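Teaching a robot hand to wipe an edge: contact first, path second

Flat tabletops are the friendly version of robot wiping. You pick a height, you sweep back and forth, and the cloth more or less looks after itself. Edges are where it gets fun! On our Nesberg setup we've been learning to wipe the top rim of a tall air purifier with a multi-fingered hand, and the recipe below is the one we'd hand to anyone starting out. It assumes you already have a calibrated arm, a position-controlled hand and a way to record demonstrations. We log everything in Stativine, but any tool that keeps joint angles and video on one clock will do.

Step 1. Pick an approach pose and stick to it

Choose one pose beside the object and begin every demonstration there. Ours has the fingers stacked and slightly curled, thumb out to the side, so the hand can open toward the rim without a big wrist turn. Leave the wipe crumpled on the top edge, and move it a little between takes. If you always drop it in the same spot, the policy will learn the spot and ignore the cloth (we lost most of an October to this). 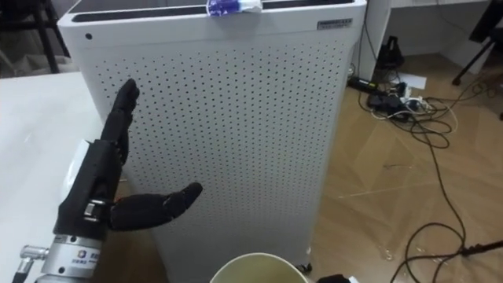 Hand beside the purifier, with the blue and white item resting on the top edge.

Step 2. Record short demonstrations

Keep each one to 20 seconds or less. Long takes feel productive, but they fill up with little pauses where the operator is thinking, and the policy copies those pauses beautifully. We used 71 demonstrations for our first working version. Throw out any take where the fingers slid off the wipe and had to go back for it, at least until the basic motion is solid.

Step 3. Label contact before you label motion

This is the part I love. Go through the recordings and mark each frame as free, touching or pressing – only those 3 labels, no finer. Our first set came to 3,664 labeled frames, and it's a pleasant afternoon's work with good music on. Train a small contact head on the labels, then feed its output to the motion policy as an extra input.

Step 4. Let the rim guide the stroke

Lay the fingers flat over the front top edge, let the thumb come down along the front, and command the stroke along the rim with a small steady push into it. Keep the push gentle and the arm compliant in that direction. A stiff arm will try to follow its own idea of where the edge is, and a few millimeters of calibration error is enough to make it skip. 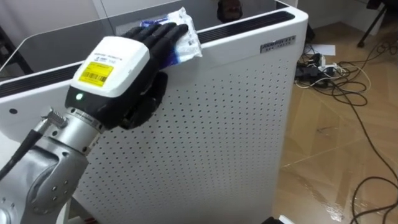

Mid-stroke: fingers stretched over the rim, wipe bunched beneath them.

Wrinkles are fine, by the way. We spent ages trying to keep the cloth smooth before noticing that the contact labels mattered far more.

Step 5. Test with the object moved

Shift the purifier a hand's width, turn it slightly, and run again. If the hand presses too early, add demonstrations from the new positions before touching any training settings. Our Aoun baseline, which has no contact input, is still handy to run next to the full policy at this stage, and the Nadov scripts will replay both from the same start pose. Save the failed runs too, and label them the same way for the next round of training.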